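Sidewalk robot demos by remote control – how many and how steady?

Ermira Dervishi
I'm teaching a small delivery robot to follow sidewalks in simulation. I drive it with a gamepad, record the run and train on that. I have 20 demonstrations so far, all on the same few city blocks. The trained version copes with open paving but stops short of the curb and turns in circles. My starts are mostly at corners like this one.

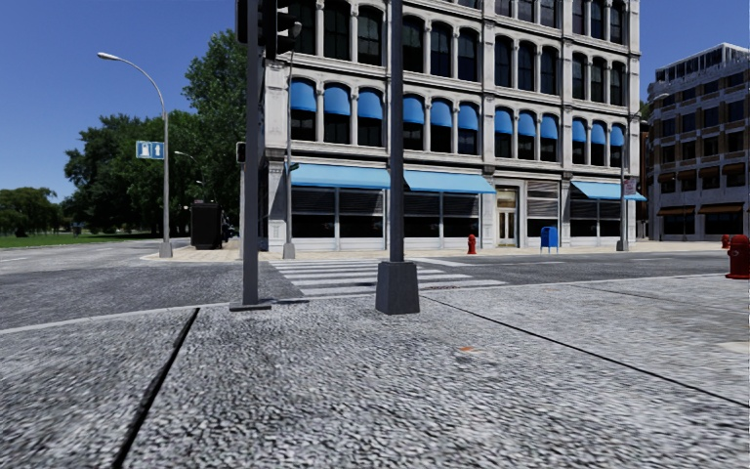 Luvbridge
Are you recording the pauses? When I drove mine I would stop at every curb to think, and it learned to stop at every curb. Cut the stretches where the stick is at zero, or drive the route a few times for practice before you record.

Also check your starts. If they all face the same way, it never learns to recover. Turn the robot a bit off course, start recording, then steer it back.

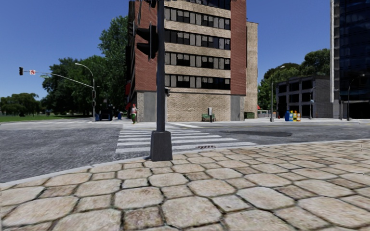
3 min read

Holtell
Agree with the above, and 20 is low. I got decent crossings with roughly 3,000 short clips, but plain sidewalk following needed far fewer. Keep each clip to one thing – cross, turn, or follow the building. Long mixed drives were a mess for me.

For following a building, pick a long wall and hold the same distance from it the whole way.
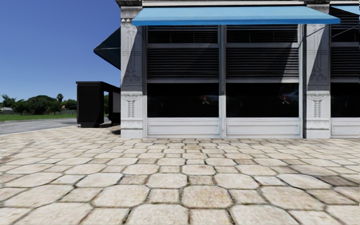
Then do it again from the other end. I set the gamepad to half speed for these, and the steering got much smoother. After that, let the trained version drive and take over with the stick when it drifts. Save those takeovers and train again. I did 5 rounds.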